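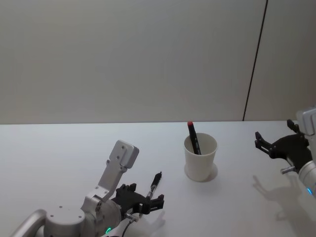

Hi, I'm Ross Crichton, and I started Kernora because I was fed up with small computers that sounded like hair dryers. We build quiet desktop machines for homes and small offices, and we fix up older ones too (bring us your dusty tower, we love those!).

Our main box is the Pluro. It ships with two memory slots you can get to without a screwdriver, and it weighs about 440 grams before you add a drive. The smaller Gomico came next – same case maker, cheaper board, and still my favorite to put together.

Every machine runs overnight on the bench before we pack it. If yours acts up, write to me directly and I'll usually answer by Tuesday. Replacement fans are $59 a pair, shipping included, and we keep parts for every model we've ever sold.

We don't do laptops. Sorry! I get asked a lot.

Recent posts
- Picking a drive for your Pluro
- Gomico fan swap, step by step
- Moving to our new shop on Dehghan Street

Last updated: February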